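Grinalgate Tenants Association
Minutes, regular meeting, Wednesday, January 7, 2026
Community room, started 7:10 pm. Quorum yes.

1. Last minutes
Approved with one fix – the laundry hours were wrong, should say closes at 10 not 11.

2. Money
Balance 2,189 dollars after the holiday potluck. Potluck came in under. Still owed a refund from the tent rental, second letter sent. No questions.

3. Heat, B stairwell
Long discussion. Floors four thru six cold again over the break. Marchand (management) says boiler is fine and it's the valves. Tenants say same thing was said last winter. Two households running space heaters all night, electric bills way up. Agreed: everyone on B writes down temps morning and night for two weeks, sheet is on the lobby board. Letter goes to Marchand with the log attached. If no answer in 31 days we call the city. Vote – all in favor, one abstained.

Somebody asked can we withhold rent. Not without advice first. Legal clinic is open Tuesdays, secretary to call.

4. Laundry room
Two dryers still out. Cundateo (the machine company) came, left, did not fix. Card reader eats money, keep your receipts. Request to have Marchand switch companies. Contract runs another 90 days so nothing before that. Complaint about people leaving wet clothes in the washers for hours. Sign to be made, polite one. Discussion of how polite. Moved on.

5. Packages
Three more thefts reported in December. Locker idea again. Quote from Flonent is 1,000 dollars for install plus monthly, too much for us alone. Ask Marchand to split? Will ask. Meanwhile the side door has to stay shut, not propped.

6. Lobby divider and notice board

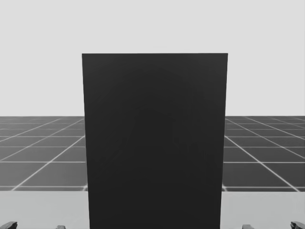
Still no decision on where tenants can post things, management took down the cork board when they painted and never put it back. Proposal is a freestanding divider between the mailboxes and the bench, notices on the side facing the mailboxes. Some liked a plain flat black panel, upright, straight top edge, nothing fancy. Others said too dark for that corner and it will feel like a wall. Question about tape marks on matte. Question about tipping, kids climb on everyting. Needs a proper base, get that in writing before any money is spent. Tabled to February.

7. Other
Bike room key copies are in, sign for yours. Recycling pickup moved up, bins out the night before. Hallway light on three is out again, reported twice.

Potluck dishes nobody claimed are in the kitchen cabinet, gone after next meeting.

Next meeting first week of February, same room. Heat logs due then, bring them even if you missed days.

Adjourned 8:40.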